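Nidard vs. Granström hands for cloth work

ekvam
Moving this over from the controller thread. We have a Nidard hand and a Granström hand on loan until the end of April, and the job is terry towels: pick up, pass between hands, fold. Same controller gains on both, stock fingertips, wrist cameras off.

Over 108 handovers the Nidard lost the towel 57 times. Nearly all of the losses came at release, when the giving hand opened and dragged the loops with it. I dropped the closing current limit from 2,400 mA to 1,000 mA and the drag got worse.
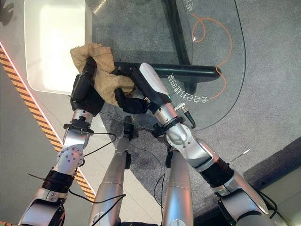

The other thing I want to sort out is the table. Depth from the head camera is unreliable over glass, so I'm setting approach height by hand and stopping 15 mm above the surface. I don't like it, but contact detection through the wrist is too slow at the speed we run.

Eilif Kvam

jidness_user
Why are you testing on glass at all? Put a mat down and get your depth back. You're mixing a perception problem into a gripper comparison.

ekvam
The approach height is fixed, so perception isn't in the loop for the handover. Glass stays. The customer's tables are glass.

a_rustad
Lower current making it worse sounds right to me. The fingertips creep on the pile and you end up with a partial hook. We saw the same with the Bomadham fingers. Go back to 2,400 and open the thumb first, 200 ms ahead of the rest.

jidness_user
Disagree. Staggered opening hides a bad fingertip. Swap to smooth tips and run it again before touching the timing.

a_rustad
Smooth tips slip on a single layer. Fine for a wad, useless once he starts folding.

ekvam
I'll run thumb-first on stock tips, then smooth tips with the old timing, one change at a time. Does anyone have the tip drawing for the Granström? The one in the download section is for the previous thumb.

a_rustad
I have the step file. Sending it tonight. Check the screw depth, the new shell is thinner.
Alvar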